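30 août 2019
Par Anqi Cao
Temps de lecture : 3 minutes

Conserver et réemployer les emballages plastiques de la cuisine

Le service Conseils ménagers d'Andham reçoit régulièrement des demandes relatives au tri, au nettoyage et au rangement des sachets, films et pochettes en plastique souple. Les recommandations qui suivent s'adressent aux foyers comme aux petites cuisines collectives. Elles ne remplacent pas les consignes de collecte de la commune de résidence, lesquelles demeurent prioritaires.

Choisir ce qui mérite d'être gardé

Les sachets épais à fermeture, les pochettes de congélation et les sacs de fruits et légumes supportent plusieurs usages. Le film étirable, une fois décollé de son récipient, se conserve mal : il se replie sur lui-même et retient les graisses. Tout emballage ayant contenu de la viande crue, du poisson ou des œufs doit être écarté sans exception, même après lavage. Il en va de même des sachets percés, dont l'usage alimentaire n'est plus recommandé.

Un plastique fin que l'on a roulé en boule garde la marque des plis. Il est préférable de le lisser à plat, de la main, avant de le ranger.
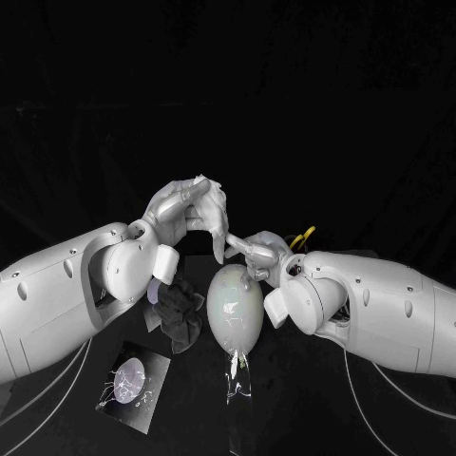
Plastique souple froissé : les plis restent marqués et un pan retombe.

Laver sans abîmer

Retourner le sachet, le passer à l'eau tiède additionnée de quelques gouttes de liquide vaisselle, puis rincer abondamment. Les angles inférieurs demandent une attention particulière, les miettes et l'amidon s'y accumulant. L'eau très chaude déforme les soudures et fait blanchir certaines matières. On évitera également la face abrasive de l'éponge, qui laisse des rayures où les odeurs s'installent.

Pour une odeur persistante d'oignon ou d'épices, laisser agir une nuit une cuillerée de bicarbonate diluée dans un peu d'eau, sachet fermé. Si l'odeur demeure au matin, le sachet peut encore servir à un usage non alimentaire : pinceaux, vis, pelotes de ficelle, graines destinées au jardin.

Sécher complètement

Le séchage est l'étape la plus souvent négligée. Un sachet rangé humide développe en peu de jours des taches grises qu'aucun lavage ne retire de façon satisfaisante. Il convient de le suspendre ouverture vers le bas, à l'aide d'une pince à linge, ou de l'enfiler sur une cuillère en bois plantée dans un pot lourd. Le voisinage d'une plaque de cuisson est à proscrire.

Les torchons employés pour essuyer l'intérieur doivent être propres et ne pas pelucher. Yuxi Shao, chargée de l'économie domestique à l'antenne d'Ernstead, recommande pour cet usage un torchon de lin réservé aux emballages et lavé à part du linge de cuisine courant. 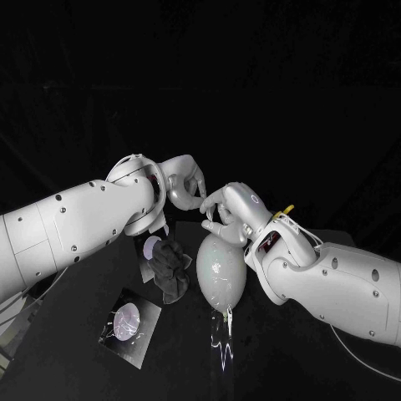 Une fois secs, les sachets se rangent par format, à plat ou pliés en trois, dans une boîte peu profonde. La méthode du rouleau convient aux sacs à anses : aplatir, plier dans la longueur, enrouler depuis le fond, puis glisser les anses autour du rouleau. Une ancienne boîte à mouchoirs en contient un bon nombre et s'installe sans difficulté à l'intérieur d'une porte de placard.

Étiqueter et renouveler

Un morceau de ruban de masquage et un crayon suffisent. On y inscrira le contenu et le mois de mise au congélateur. L'encre des feutres dits permanents s'efface à l'alcool ménager sur la plupart des surfaces lisses – un essai préalable sur un coin s'impose.

Les sachets destinés aux aliments gagnent à être passés en revue deux fois par an, par exemple en octobre, au moment de ranger les conserves, puis au printemps. Ceux dont la fermeture ne tient plus seront déclassés vers l'atelier ou le garage. Les sachets devenus collants au toucher, ou dont la couleur a viré au jaune, seront jetés selon les règles locales.

Cas des petites cuisines collectives

Dans une cuisine partagée, les emballages réemployés pour l'alimentation et ceux de l'atelier seront tenus dans deux boîtes distinctes, de couleurs différentes. La cuisine associative d'Osta a adopté ce principe et affiche la règle au-dessus de l'évier – elle y a joint la liste des produits interdits de réemploi, avec les allergènes en tête. Un sachet ayant contenu des fruits à coque n'y retourne jamais dans la boîte alimentaire.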